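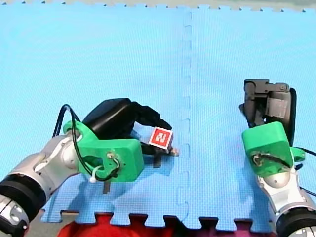 4. Correction Posts and Reader Response

4.1 Material

The threads come from Tollgate, a group blog on state and county politics whose main writers oppose the sitting Kasdale mayor. We took every post in which an author withdrew, changed or added to a claim made in an earlier post on the same blog. There were 34 such posts, and together they drew 251 top-level comments. Replies nested under a comment were read for context but were not coded, as the blog software folds them after the second level and many can no longer be recovered in full. The archive was last collected on July 16, 2019. Comments removed by the site owners before that date are missing from our copy, and we have no way to estimate how many there were.

We use "correction post" in a loose sense. Some of the posts carry the word in the title. Others open with a line such as "a reader writes" and concede the point several paragraphs later, often in the middle of a new complaint about the mayor. Both types were kept. Posts that only fixed a spelling or a broken link were dropped, as were posts in which the author repeated the original claim and answered critics without giving ground.

4.2 Coding

Two coders worked through the comments separately. Each comment was given one primary code for its stance toward the correction: accepts, rejects, sets aside, or unclear. "Sets aside" covers the comment that grants the factual point and then treats it as beside the matter, for instance by stating that the mayor would have done the thing in question if given the chance. Dubey and Cartwright (in an earlier pass over the same blog) folded this group into "rejects." We found that the two kinds of comment differ in tone, in length and in what they do next, so they are kept apart in this section.

Coding was done in Skudance with the thread order shown and the user names hidden. Sarcasm was the main source of disagreement. A comment reading "well, that settles it" can be coded in any of the four ways depending on who is speaking, and hiding the names took away the most useful clue. The coders met to settle these cases and left 13 comments as unclear. Those comments are included in the totals and excluded from the comparisons below.

4.3 Results

Acceptance was the least common stance in threads where the original claim concerned a person's character or background, and the most common where it concerned a vote, a budget line or a date. The pattern held for posts by each of the regular authors. Outright rejection was rare in both groups. Most of the difference lies in the "sets aside" code, which took up nearly all of the comments on character claims that did not accept the correction.

The wording of the correction also mattered. When the author named the document that had changed their mind, such as the council minutes or a filing with the county clerk, commenters tended to discuss the document. When the author credited a rival blog, they discussed the rival blog. In 6 of the threads the correction itself was not mentioned by any commenter after the first screen of replies, and the talk moved on to other news of the same week.

Regular commenters behaved differently from one another, and we hesitate to treat them as a group. One account posted long, sourced arguments against the blog's own claims and was answered politely. Another, with much the same content, was told to go elsewhere. Time on the site may explain this, as the first account had been commenting since the blog opened. Vashisht has suggested that earlier statements of loyalty protect a commenter who later disagrees. Our sample is too small to test the idea, though nothing in it speaks against it.

A limit of the method should be noted here. Readers who accept a correction have little reason to write anything, and silence was not coded. The share of accepting comments is therefore a poor guide to the share of accepting readers, and the results above should be read as a description of what was written in public. The page-view logs supplied for April do not separate new visitors from returning ones and were not used.

Figure 2. Two robot arms over a blue mat of interlocking tiles.
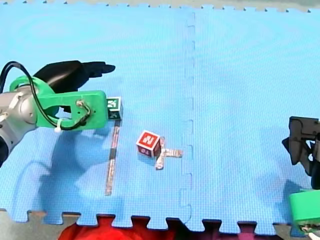
4.4 Comparison with Newspaper Threads

The same codes were applied to comments under corrections in the Kasdale daily paper. These are short notices, printed without a byline, and most drew no comments at all. Where there were comments, they dealt with the paper's general reliability and seldom with the item corrected. The "sets aside" code was hardly needed. We take this to reflect the form of the notice, which gives the reader no argument to continue and no author to address.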